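ok so a few people asked what I've been doing on the two-arm planner since May. thread, typing fast, sorry

1/ the old setup: one planner per arm, a lock on the middle of the table. left goes in, right waits. safe, slow, boring to watch. Morley (our scheduler) spent a silly share of its time just holding that lock

2/ new setup: one plan for both arms, 14 joints in one big vector, and time is part of the search. Arturo Mazza said it would blow up. it did. first version took 847 ms a plan

3/ fix was dumb. we were collision checking every finger mesh against the table at every step. swapped the meshes for capsules, cached the table checks. 166 ms now. same paths, near enough

4/ wrist camera and head camera from the same job, two boxes in the middle of the table in the head view:
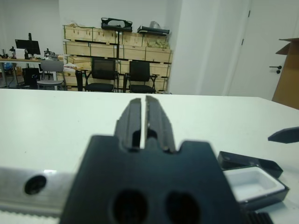
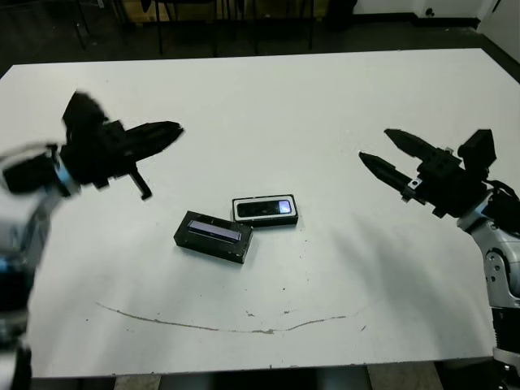 Fludach robot notes, no. 59

5/ perception side. black boxes on a white table sounds easy, and the outline is easy. the windows on top are the pain — glossy, so depth comes back full of holes and the fitted plane tilts. Elisa Ferri now masks the window out and fits on the rim only. pose jitter way down

6/ two boxes nearly touching = segmenter likes to call them one box. we split on the corner angle, since they're rarely lined up. if they ARE lined up it still fails. open ticket, has my name on it

7/ motion blur. any head frame where the arm joints are over a speed limit gets dropped before the pose update. I had the limit in degrees and the driver sends radians. so for two weeks we dropped nothing. lovely

8/ also the wrist view always has the gripper's own fingers in it. static mask made from the CAD, projected thru the hand-eye calibration. redo the mask when you redo the calibration!! Corrado and I both forgot, seperately

9/ tooling: every plan now gets dumped with its seed, joint states and both camera timestamps. replay is one command. Benedetta wants a diff view between two plans, which I want too, no date yet

10/ clocks. cameras were 100 ms apart till we moved both to the same time source. check yours before you blame the planner, I blamed the planner

11/ next is regrasping, where one arm hands to the other. capsules are too fat for that so the meshes come back for the last few cm. will post timings when I have some

12/ replies open, slow today, got a build running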